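About Trelden

Equipment Planning for Robotics and Automation

Trelden advises public agencies, colleges, care providers and mid-sized manufacturers on the purchase of robotic equipment. We do not build, sell or lease robots, and we accept no commission from those who do. Our clients pay us a fixed fee to help them decide what to buy, when to buy it and what it will cost to keep in service.

Our History

The firm was established by Tegan Ruddock and Marijke Mulder, who had worked together in the purchasing office of a regional college system. Their first engagement was a review of a welding cell at the Brorbridge technical campus. The cell had been bought at a good price, but the purchase order left out guarding, floor anchoring and operator training, and the equipment stood idle through most of its first warranty year. The report on that project became the basis of the planning method we use today.

Trelden now has offices in Brorbridge and Deston. The Deston office opened in March and houses our equipment review staff and our trial space.

What We Do

Needs review. Before any supplier is contacted, we spend time with the people who will use and maintain the equipment. We record the tasks to be done, the space and power available, and the skills already on staff. In a number of cases our advice has been to wait a budget year, and we have put that advice in writing.

Budget preparation. Each client receives a full cost schedule covering the purchase price, freight, installation, safety assessment, spare grippers and cables, software renewals, training hours and disposal. Costs are shown by fiscal year and separated into capital and operating lines, so that the schedule can be placed directly in a board packet or grant application.

Bid support. We draft specifications in plain language, prepare scoring sheets and attend supplier demonstrations with the client. The contract award remains the client's decision. Trelden staff do not vote on evaluation panels.

Replacement planning. Many organizations come to us with equipment already on the floor. We keep an equipment register for these clients and review it once a year — covering condition, parts supply, software support and expected retirement date.

Our People

Tegan Ruddock, Managing Director, leads client engagements in education and local government.

Marijke Mulder, Director of Budget Services, is responsible for all cost schedules issued under the firm's name.

Natnael Kahsay, Head of Equipment Review, directs the trial space in Deston and writes the technical sections of our specifications.

Huia Rutherford, Client Training Manager, runs workshops for purchasing officers and department heads.

Rin Hamada, Senior Analyst, maintains the Pagano Schedule, our internal record of service lives and maintenance costs. The record holds entries for 700 items of equipment and is updated as clients report repairs and retirements.

The Deston Trial Space

Clients considering robotic arms for household, food service or care settings may arrange a trial period in Deston before setting a budget. Trials use common objects in place of supplier test pieces, and tasks are agreed with the client in advance. A written record of each trial is provided, including setup time and any parts used. This record often shapes the budget more than the supplier's quotation does, particularly on the lines for grippers, cabling and staff hours.

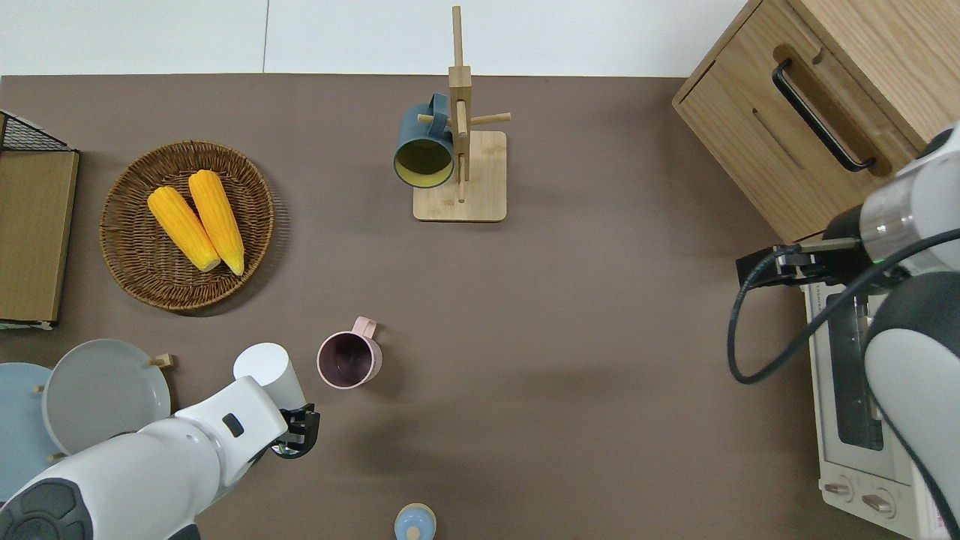

Two-arm tabletop work with kitchen items, including mugs, plates and a toaster oven.

Trial bookings are made by the half day. Client staff are welcome to attend, and we recommend that at least one person from the maintenance side be present. The trial space has a floor area of 1,000 square feet and is reached by a step-free entrance.

Fees and Independence

Fees are quoted in full before work begins and do not depend on the value of the equipment purchased. A needs review for a single department starts at $500 per day. Small nonprofit organizations may apply for a reduced rate, subject to staff availability.

All employees file a yearly statement of financial interests. No employee may hold shares in a robotics supplier or accept travel or hospitality from one. A copy of our conflict of interest policy is available on request from either office.

Working With Us

Inquiries from new clients should include a short account of the work under consideration, the intended budget year and the name of the person authorized to approve spending. Requests connected with a grant deadline should state that date clearly. Training inquiries may be addressed to Huia Rutherford, and trial space bookings to Natnael Kahsay at the Deston office.

Page last reviewed November 18, 2024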